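Loading and clearing cups: tips from the Prallik demonstration sessions

May 2022

These notes are for anyone doing kitchen tasks with the hand-held grippers for the Willeo study. They cover the chores themselves and what we have learned from the first results. Most of it is ordinary kitchen sense, adjusted for two fingers instead of five.

Why the small things matter

The study asks a simple question: does a robot learn a chore better from many people doing it their own way, or from a few people doing it the same way? In the first round we collected 192 demonstrations of moving cups and glasses and trained on all of them. Then we trained again on the 96 in which the person had kept to a fixed order. The smaller set gave the better result on clear glasses and made no difference on mugs. We repeated the comparison in another room and saw the same pattern, though weaker.

So order counts, at least for glass. The tips below are the order we settled on, plus the habits that saved us from throwing recordings away.

Before you start

Set out the cups with a hand's width between them. Two glasses that touch will tip together when you close on one.

Turn mug handles to the side, away from the gripper you mean to use. A handle pointing at you pushes the fingers open before they reach the body of the mug.

Wipe the gripper tips with a damp cloth and let them dry. Washing-up liquid leaves a film, and a glass will slide slowly through the fingers without your feeling it.

Check that the patterned markers are clean and that your sleeve doesn't fall over them. Roll long sleeves above the elbow. If the markers can't be seen, the position of the hand can't be worked out afterwards and the whole take is lost.

Tuck cables under the furniture or tape them down. You will be looking at the cup, and your feet will find the cable.

Picking up

Start with the nearest item and work outwards. Reaching over a near glass to get a far one was the commonest cause of a knock.

Take tall glasses a third of the way down from the rim. Take mugs by the wall, opposite the handle. Leave thin plastic cups until last, and close slowly — they fold in before you notice.

Pause for a moment once you have closed, then lift straight up. The pause looks like wasted time but it turned out to be useful: takes with a clear stop before the lift were easier to divide into steps, and the Brisis script marked far fewer of them wrongly.

If you drop something, finish the movement, step back and begin a new take. Don't pick the item up by hand in the middle of a recording.

Carrying and putting down

Use one gripper to carry and the other to steady. Swapping a glass from one to the other in mid-air is possible, but we have left it out of this round.

With boxy appliances, stand square to the opening and move the item in along a straight line. Coming in from the corner hides one hand behind the casing. Keep the idle gripper low and in view of the chest camera.

Set the base down first and open the fingers only when the weight has gone. Draw back the way you came.

Breaks

Stop after 10 takes. Wrists tire sooner than people expect, and tired takes are slower and less even. We compared early and late takes from the same sessions, and the late ones added very little to the training.

A rubber mat under the feet helps on hard floors. So does raising the table; Zwahlen lent us a set of bed risers, which work well and cost little to buy.

What we still don't know

We haven't tested full cups, wet cups or anything stacked. The fixed order may also be helping only because our tables are small. The next round is planned for August and will use larger tables and a random layout. If you have a way of handling stemmed glasses that works with two fingers, write it on the sheet by the door with the number of your take. 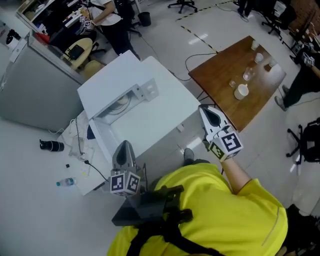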